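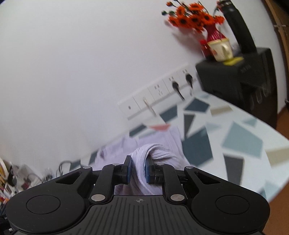 5.3 What went wrong with the grip

I'll start with the part of the project I liked least. Out of 2321 folding demonstrations we recorded with the hand-held tool, a fair number came out looking fine on video and were useless as training data, and it took us most of January to work out why. I'm going to go through it in more detail than the result probably deserves, partly for the next group that buys the same fingers and partly as a penance.

The short version: the recorded finger opening was wrong whenever the tool was holding cloth. The tool doesn't measure the opening directly. Our tracking code (we call it Pediditz, it started as a weekend script and never got a proper name) works it out from the position of the fingertips in the wrist camera view. That's fine when the fingers are empty, and it was fine in our first tests with blocks. With cloth, the soft pads squash, the fold pushes up between them, and the code starts tracking the edge of the fold when it should be tracking the edge of the pad. So the log says the fingers are a few millimeters further apart than they are, and it says so with great confidence.

Figure 7 is from the folding set and shows the kind of grasp I mean. The lavender cloth is squeezed between the two blue pads in a raised, twisted fold that arches up and then bends over to the right. A fold like that is about the worst thing you can hand to our tracker.

Figure 7. A pinch grasp on cloth with the hand-held tool, recorded at a table.

Now for what happened on the robot. We trained the policy the usual way and ran it on the Arik arm with the same fingers mounted. It reached well, it lined up well, it closed on the cloth – and then it stopped closing a little too early, exactly as the demonstrations had taught it to. The cloth stayed put for the first bit of the lift and slid out somewhere on the way up. In our first round we ran 60 lifts and the arm dropped the cloth in 47 of them. I remember being annoyed at the pads. I cleaned the pads. I swapped the pads for new ones from the Clernorex kit, and I'm sorry to say I even wrote a rather cross paragraph about pad friction, which has been removed from this paper.

The safety side bothered me more. When the cloth slipped, the policy often tried to grab it again from wherever the arm happened to be, and twice that meant a fast move down toward the table with the fingers partly open. The force limit on the arm caught it both times and the controller stopped. Nothing was broken and nobody was near the arm, but I don't want to lean on that. Our people were in the habit of reaching in to straighten the cloth between tries, and we'd gotten pretty casual about it. We changed the rule the same afternoon: no hands over the table unless the arm is parked and the enable switch is released. We also capped the downward speed after any lost grasp, and the cap has stayed in for every experiment reported after this section.

Finding the actual cause was mostly luck. I was scrubbing through a log next to its video, looking for something else, and noticed that the opening value got larger while the fingers were plainly closing. Once you've seen it you can't stop seeing it. We went back and checked the logs against the linkage, whose pivot pins stay in view in our recordings and don't care what's between the pads. The disagreement was small for thin single layers and got worse with bunched cloth.

The fix has two parts. First, we now estimate the opening from the linkage joints and only fall back on the fingertips if the joints are hidden. Second, we throw away any stretch where the two estimates disagree by more than 3 mm. I'd have liked to correct those stretches instead, and we tried, following the offset model of Jafarzadeh, but it assumes a pad that squashes evenly along its length, and ours gets pressed hard wherever the fold happens to sit. We gave up after two weeks of it.

Relabeling everything took less time than arguing about whether to do it. The retrained policy holds on much better, and the full numbers are in the next section. It still drops cloth now and then, usually when it has picked up only a thin edge, and I don't think the labels are to blame for those. One thing I haven't been able to settle is how much of the early closing problem was already present in our older towel set, recorded before we kept the raw video. Those logs can't be relabeled, so we left them out of training altogether.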